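Tema 4. Recogida de demostraciones para aprendizaje por imitación

4.1 Unidad de registro
Un episodio va desde la pose de reposo hasta la apertura final de la pinza. Se guardan posiciones articulares, estado de la pinza y vídeo de la cámara fija. Los episodios interrumpidos se etiquetan como fallidos y se conservan — sirven para entrenar el detector de éxito.

4.2 Variación de la posición inicial
La celda de partida se sortea antes de cada episodio. Sin sorteo, el operador tiende a repetir las celdas cómodas y la política aprende un sesgo espacial. En el conjunto Gristov (1.232 episodios, 38 objetos) se fijó un máximo de 200 episodios por operador.

4.3 Objetos transparentes
La profundidad medida sobre vidrio o plástico claro es poco fiable. Yến Kim propone 300 demostraciones adicionales para esta clase, con iluminación variable. 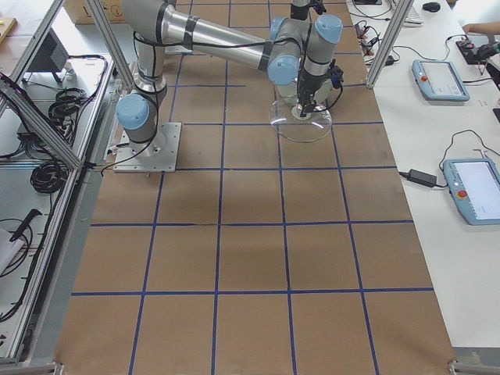

Fig. 4.2. Objeto transparente sujeto por la pinza sobre la mesa cuadriculada con cinta azul.

Obsérvense los reflejos del borde: cambian con la pose y no deben usarse como referencia de agarre.

Ejercicio 3. Calcule la fracción máxima de Gristov atribuible a un solo operador.

Lectura: apuntes de Khang Khổng, apartado 2.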